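How a Band Makes a Record

A band is a group of people who play music together. Most rock and metal bands have a singer, one or two guitar players, a bass player and a drummer. Each person has a separate part. The drums keep the beat. The bass plays low notes that follow the drums. The guitars play the chords and the tunes.

Maeng is a metal band from Plondville. Its members are Kavitha Poojary (vocals), Svenja Grabner (guitar), Vinzenz Rainer (bass) and Burgi Gasser (drums). Their first album is called Judow. It has 14 songs.

Recording

The members of Maeng did not all record at the same time. The drums were recorded first. Burgi Gasser listened to a steady click through headphones so that every song stayed at the right speed. The bass and guitars were added next, and the vocals came last.

Each sound is stored on its own track. A track is like one clear sheet of plastic with part of a drawing on it. Stack all the sheets and the whole drawing appears. One song on Judow uses 30 tracks.

Mixing

Mixing means setting how loud each track is. If the guitars are too loud, the words are hard to hear. Mechthild Berchtold mixed the album in August.

Why are the guitars fuzzy?

An electric guitar makes a weak signal, and an amplifier makes it stronger. When the signal is pushed past what the amplifier can handle, the tops of the sound waves are flattened. This is called distortion. It adds extra high sounds to each note.

Releasing

The label, Pleltus, pressed 675 copies on vinyl. A vinyl record has one long groove on each side, and the needle follows it from the outer edge toward the center.

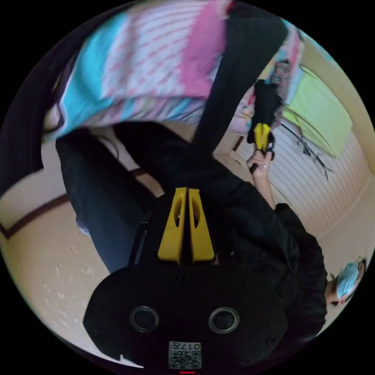

The shape of the groove makes the needle shake, and the record player turns the shaking into sound.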